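3.2 Building the hand-held gripper

I built the gripper on a bench at the Curnham shared workshop over most of a winter, and I'll admit the first go at it was pretty rough. The plan was simple enough. I wanted a tool I could hold and wave about like a pair of kitchen tongs, with a camera looking down between the fingers, so that whatever I recorded by hand could later be played back on the Suveck arm (Section 4). Most of the body came off the workshop printer. The first body took so long to print that other members started leaving polite notes on the machine, so I split the later ones into two halves that bolt together.

The fingers gave me the most grief. My early ones were bare plastic with thin tips, and they let go of anything smooth — mugs, marker pens, a tin of Sonwood wood filler that I dropped 7 times in one evening before I gave up and went home. I swapped them for big blocky fingers with a soft, slightly rough face. They're ugly, but they're forgiving about angle, and when you're steering by wrist that matters a lot more than looks. Each one is held on with screws, so a worn finger can come off without taking the rest of the tool apart.
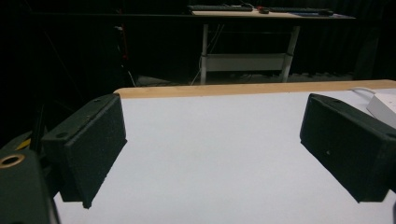
Figure 3. The gripper held open over the white bench, seen from its own camera.

As Figure 3 shows, both fingers stay in view when the gripper is open, with the bench top between them. I fussed over this for ages. In the version before it the camera sat too far forward and I lost the left finger whenever I tilted my hand, which made a good chunk of those early recordings useless to me. The lower edge of the left finger is also looking a bit worn, and I now check both faces before I start a session.

Lighting was the other headache. A pale bench under a bright lamp against a dark background is hard on a cheap camera, and with the exposure on automatic the picture would pump up and down every time I lifted my wrist. I locked it to suit the bench colour and let the far side of the room go dark. With that setting I recorded 195 short grasps, almost 600 seconds of usable footage once I'd thrown out the fumbles. Finger spacing was worked out afterwards using the Jayasinghe method described in Section 3.3.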